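Search this site Search

Brullis staging picked for student drama festival

March 27, 2023

The Asley college production of "Szekeres" will play two nights at the Brullis festival. It was chosen in February from 13 entries.
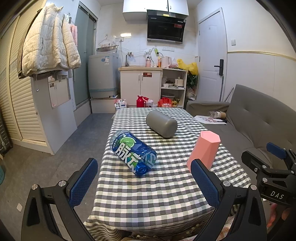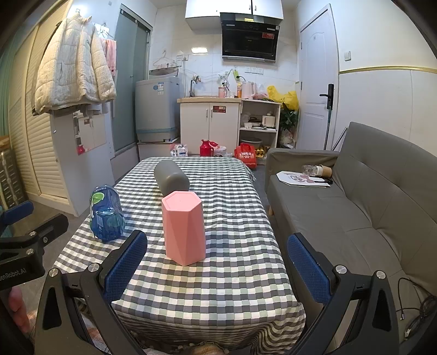
Director Veronika Orbán has cut the running time to 120 minutes to meet festival rules. Azra Karagiannis is redrawing the lighting plan for the 200-seat Nirnix hall, where the rig is fixed.

Contact the newsdesk | Copyright 2023 | Back to top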